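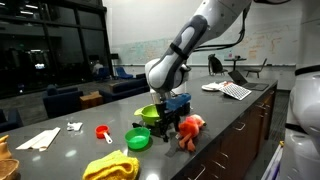

*Down in the clutter with the green bowl, blue container right behind it.*

Hi all,

Sorry for the slow answer, I wanted to get more hours on the thing before I opened my mouth. Quoting Panagiotis so the thread makes sense for anyone reading on the digest:

> On 13/02/2020, Panagiotis Sotiropoulos wrote:
>
> We're stuck between the Kivent and the Furnik for kitchen stuff. Bowls, cups, soft toys, that kind of mess. The Kivent costs more and I can't tell from the sheet what we'd get for it. Has anyone run both on the same arm?
>
> Also: short fingers or long ones? And do you trust the force setting, or do you just turn it down until things stop getting squashed?
>
> Last one. We have the old Tsakiris controller. Is it going to be the slow part no matter what we hang off the end?

OK, going in order, more or less.

**Kivent or Furnik.** Yes, I've had both on the same arm, same counter, same pile of junk. I ran 1,000 picks on each, so 2,000 total, and I'd be happy never to see a measuring cup again. For anything with a rim, they were so close that I wouldn't pay extra for either one. You come down over the edge, you close, you lift, fine. Where the Kivent pulled ahead was on soft things. The Furnik closes quickly and then sort of lunges at the last bit, and with plush you end up with a fistful of fur and no toy (the fuzzy ones are the worst!). The Kivent slows down before contact, and you can set where that slowdown starts. That one setting is most of what you're paying for, in my opinion.

The Furnik is a lot nicer to mount, though. The Kivent plate has its screws tucked where my hex key barely gets in, and if you run your cables on the outside of the arm like I do, you'll be taking the cable ties off every single time you swap. Plan for it. I leave a big lazy loop at the elbow now. I had it tighter at first and the wrist kept tugging on it at full reach, and I spent a whole evening blaming the calibration for that.

**Bowls with handles.** These deserve their own paragraph. A round bowl doesn't care which way you come at it, but give it a flat handle on one side and suddenly it wants to swing. My planner kept picking the closest bit of rim, which was fine until there was something parked right behind the bowl, and then the outside finger had nowhere to go. What helped was throwing out any grasp with less than 20 mm of free space behind the rim. Crude, I know. It does mean the arm sometimes gives up on a bowl I could pick up with my eyes shut, but it stopped shoving the neighbors around.

**Fingers.** Short, for counter work. I went back and forth on this! Long fingers look like they'd be better in a crowd, and they are if everything's tall. But on low things you want the stiffness, and the long ones flexed enough on the Furnik that I could see it from across the counter. Whatever you pick, put in a higher approach pose. I like to stop above the bowl, take a second look with the camera, and only then go down.

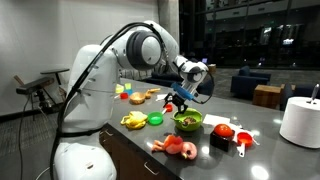 *Short fingers over the lime-green bowl. Flamingo up front.*

The towel and napkin family is still my sore spot. A folded napkin lying flat is just a bad time with either gripper. If it's crumpled I'm in good shape, there's always a ridge to grab. Flat, I end up pinching the counter. Someone on here suggested dragging it to the edge first, and I've tried that by hand-guiding the arm and it felt promising, but I haven't written it up as a proper motion yet.

And while I'm complaining, watch out for shiny countertops. Mine is dark and glossy and the lights come back off it as bright white spots, and the depth camera turns those into little holes. I had it convinced there was a pit next to a cup. Moving the camera a bit helped some of it and made a different spot worse. I've ended up just filling the holes in software with the height of the counter, and so far nothing has minded.

**Force.** Turn it down until things stop getting squashed, ha. No, I do trust the Kivent number more than the Furnik one, but I never took either at face value. I start low and bump it up if the object slips during the lift. Plush toys can take a lot more than you'd think. Paper can't. I keep a separate setting for each kind of thing in a text file, and it's ugly, but I can read it.

**The Tsakiris.** We've got the old one too, and I don't think it'll be your slow part. It was mine for a while, but only with the status polling left at the default, where it asks the gripper how it's doing all the time and waits for the answer. Drop that to 2 times a second while the arm is traveling and put it back up when you're closing. The pause before each grasp went away for me after that. If you're on the firmware from before July, update first. The old one forgets the polling value when you power it off, and you'll think you're losing your mind.

If it were my money, and most of your list was bowls and cups, I'd get the Furnik and spend the difference on a better camera mount. With the soft toys in there, Kivent.

I haven't touched the Prusitz yet. If anybody has one on a bench, I'd love to hear how it does with flat cloth, and whether the fingertips come off without a fight. I can send my object list and the settings file to whoever wants to run the same pile.

Cheers,
D.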